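Kitchen and Household Tips: Reaching Into Tight Spots

Welcome back, and put the kettle on, as I do tend to ramble. Regular readers will know that my days are spent on the Skidden project, where we teach a simulated robot to do kitchen chores in a simulated house, and that my evenings are spent doing those same chores myself with rather less patience. The two keep bleeding into each other! After 812 practice runs of one reaching task I've picked up a few habits that work every bit as well for a person with a cloth in hand, so I'm passing them along.

Look before you reach. Our first method, Brakura, sent the hand straight to the spot it wanted and worried about the cupboard walls afterward. You can guess how that went (I do the very same thing when I'm after the paprika). The second one, Sombatkul, stops for a moment at the opening and works out where the sides and the back are before anything goes in. At home that means crouching down, getting your eyes level with the shelf and having a proper look, with a flashlight if the corner is a dark one. 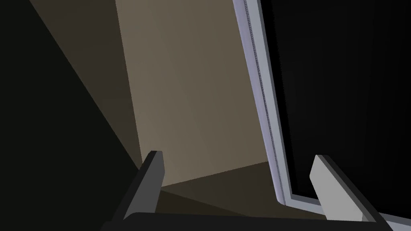 Keep your hand open on the way in and narrow on the way out. We tried it both ways over 200 runs, and the open hand bumped the shelf more often but missed its target far less, so we ended up opening late, just past the front edge. I now do this with jars. Slide in with your fingers together, open them once you're past the lip, and you won't knock the neighbours over. If you're cleaning, fold the cloth over two fingers and leave the rest of it bunched in your palm.

Work from the back to the front. I'm sure your mother said so as well. The simulator agrees with her, for what it's worth - wiping front to back had the forearm crossing the clean part on nearly every pass, and the score suffered for it.

Next, mind your other arm. This was the part of the work that surprised me most. We'd been scoring only the hand that was doing the job, and when we finally started scoring the idle one too, a good share of our lovely tidy runs didn't look so lovely. An elbow near an appliance is a bruise waiting to happen. Before you lean in, decide where the spare arm is going to live, whether that's flat on the counter or tucked at your side, and leave it there until you've finished.

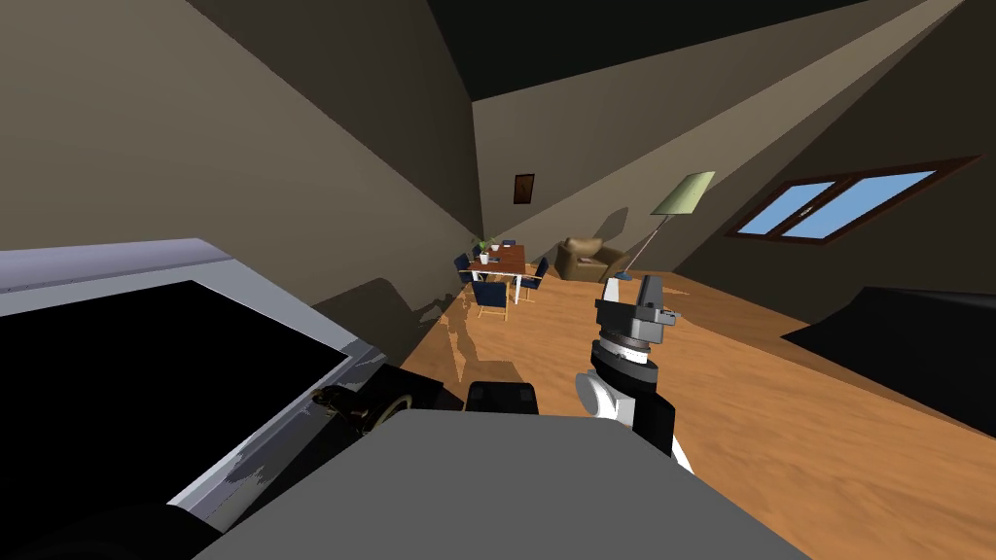

Give yourself some floor, too. Nika, which is the little planner that decides where the robot parks before it starts, does best when it's allowed to back away and come in again at a fresh angle. With 30 starting spots to pick from, the closest one was seldom the winner. The same goes for scrubbing out a low cupboard or the inside of an oven (a cold one, please, and switched off). Kneel a bit farther back than feels natural, and a little to one side, so your shoulder lines up with the opening and your back isn't doing all the work. A folded towel under the knees is worth the extra washing.

Change one thing at a time. If a drawer sticks, empty it and try it again before you get out the candle wax, and wax it before you start on the screws. We lost most of April to changing 2 settings at once and arguing over which of them had helped.

I've still to sort out the question of lighting. Our method does noticeably worse in shadowy corners, and so do I, so next time I'll go through stick-on cupboard lights, the battery kind, and where to put them so they don't shine straight in your eyes. If you've a favourite spot for yours, do write in before Friday and I'll try to include it.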